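Lists > Letdale Quilting and Bedding List > June > Re: Washing old printed cottons

3 min read

Hello all,

Sorry to have been so slow getting back to this one. It has been a busy month at the Letdale end, what with the open afternoon and the usual panic over who has the urn, and I wanted to sit down with a cup of tea and answer properly.

> I've been given a bag of printed cotton bedding from the seventies
> and eighties, all of it clean but with that cupboard smell, and some
> of it has yellowed along the folds. I'd like to cut it up for a single
> quilt. Should I wash it hot before cutting, or am I going to lose
> the colours? And is it worth mixing it with new fabric at all?

First of all, lucky you! I would not go in hot to begin with. My habit is a long cool soak in the bath, 30 degrees at the very most, with a small amount of plain soap flakes and nothing else in there. Leave it overnight, let the water out (it may be a rather alarming shade of tea) and do it again. I have gone to 3 soaks for a really stubborn pillowcase, and after that I give up and cut round the marks.

For the smell, a good blowy day on the line does more than anything out of a bottle. Keep the printed side out of full sun if you can, as the purples and pinks of that time do fade, and mauve is the worst of the lot.

I'm very fond of the small florals myself and can never bring myself to cut the big pieces. Sometimes a plain bedspread is happiest left as a bedspread.

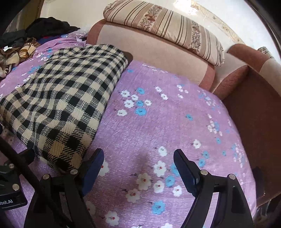

Little white and sky-blue flowers on lilac.

On mixing old with new, I'd say yes, but wash the new fabric first and more than once, or it will shrink away from the old and you'll have puckers all along the seams. I learned that on a cot quilt for my niece, and she is very nice about it, but I can see every one of them. Hold the old cloth up to the window too. If the daylight comes through in patches it has worn thin, and you'd do well to back it with a light lawn before you piece it.

If you need plain whites to go with it, the mill shop at Tollent had remnants in a basket by the door when I went in, and Declercq will still cut you a short length without sighing. I paid 900 pence for a bundle once, as my late father would have put it, and it lasted me through two quilts and a set of cushion covers.

Do tell us how you get on with the soaking, and please bring a piece along to the next meeting. We start at 7 in the back room, and there is usually cake.

With warmest wishes from a rather damp Letdale

Letdale Quilting and Bedding List | Contact the list owner | Back to top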